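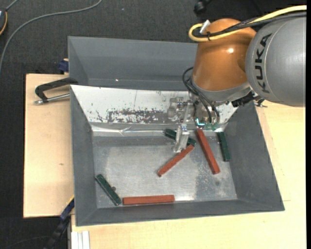
Siebe Maes spent most of the spring on one crossbow. It is called the Tetow, it fires a single bolt, and players of Skaltholm can get it once they have finished the harbour quests.

"The first version was far too strong," he says. "You could stand on a roof and clear the whole square. People in the test group loved it, so taking it away was a bit unpleasant."

The fix was to slow the reload to 3 seconds and let a head shot cut that to 2. Maes wanted a weapon that paid off for careful players but still left them open when they missed. Damage against armour stayed as it was.

Yiran Fan, who handles balance for the game at Flumau, was against the change at first. "I thought nobody would carry it after that," she says. "Then we looked at the July test and it was in a lot of loadouts. Mostly second slot, for long corridors."

Getting one takes a while. The quest line has 9 steps, and the last asks for 388 kills with any bow or crossbow. Kills from earlier in the game don't count towards it, which has drawn complaints on the forum. Fan says the number may come down.

"It was higher when I joined," she says. "We argue over it most weeks."

The weapon can be fitted with the Cui sight, a low zoom scope sold by the armourer in the lower town. Maes prefers it without. The sight makes aiming steadier, he says, but it also hides enemies coming in from the side, and on the smaller maps he would sooner have the view.

A second bolt type is planned - a rope bolt for climbing. It works on stone walls at the moment and falls off everything else. Maes hopes to have it in players' hands with the next patch, along with a fix for the reload sound, which still plays twice if you sprint.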